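Search this journal Go Advanced search
Print this article | E-mail this article
2025-03-19 | Adanech Assefa, Harish Pandey and Pierina Piras

3. Reading salt strips in working kitchens

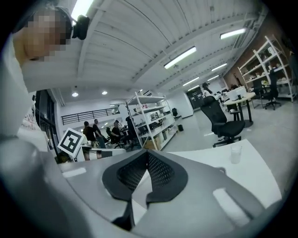
Figure 1. Gripper with two black finger pads on a light gray housing.

3.1 What the strip is supposed to do

A salt strip is a simple thing. One end goes into the diluted soup, the liquid climbs, and a white column forms as the chloride in the sample reacts with the silver in the strip. The user reads the height of the column against a printed scale and looks up the answer in a table. The Traretti strips used in this study come with a leaflet that covers all this in four drawings, the third of which our readers interpreted in three different ways.

Section 2 dealt with the strips under laboratory conditions, where they did well. This section is concerned with what happens when they are handed to cooks, who have other things to do.

3.2 Samples and readers

We collected 79 soups from 11 kitchens, all of them serving lunch to paying customers. Each soup was stirred, ladled from the middle of the pot and strained through a paper filter. One part was diluted to 100 milliliters with distilled water and tested on the spot by a member of the kitchen staff. A second part was sealed, cooled and taken to the laboratory at Villa for titration.

Cooks received the leaflet and no further training. We had planned a short talk, but the first kitchen gave us to understand that the talk could be held after the dinner service, and we took the hint. Before testing, each cook was also asked to taste the soup and state whether it was low, medium or high in salt. Every cook was willing to do this, and several offered to skip the strip.

The kitchens were visited in August. This was a poor choice for soup. Cold soups were accepted, but they were brought to room temperature before a strip went in, a step that one head chef asked us to perform out of his sight.

3.3 Agreement with titration

A strip reading was counted as correct if it fell within one scale division of the titrated value. By this rule, 34 of the soups were misread. Most of the errors were on the low side, and the usual cause was impatience: the strip was pulled before the liquid had reached the top of the column. Thick soups gave trouble as well. Purees of bean and squash clogged the filter, and where the cook pushed the last of it through with a spoon, starch got onto the strip and blurred the edge of the white column.

Fat mattered less than we expected. Droplets left a yellowish stain near the base of some strips – unattractive, but below the part of the scale that anyone needed to read.

Tasting did worse than the strips, though with far more confidence. Cooks tended to call their own soup medium. This held for soups at both ends of our range, including a fish broth from the Buvodwood kitchen that the laboratory ran twice on the assumption that we had mislabeled a brine.

3.4 Changes to the procedure

Two changes were tried at the Brullolov site with the help of Lino Lombardi. The first was a kitchen timer, started when the strip went in. The second was to let the diluted sample settle before filtering, so that most of the starch stayed at the bottom of the beaker. Both are easy to do and neither is new; the leaflet recommends them on its back, in gray type. The results are given in Section 4, along with those for stock cubes, which we left out here for reasons of space and morale.

We thank Ginevra Cocco for the titrations.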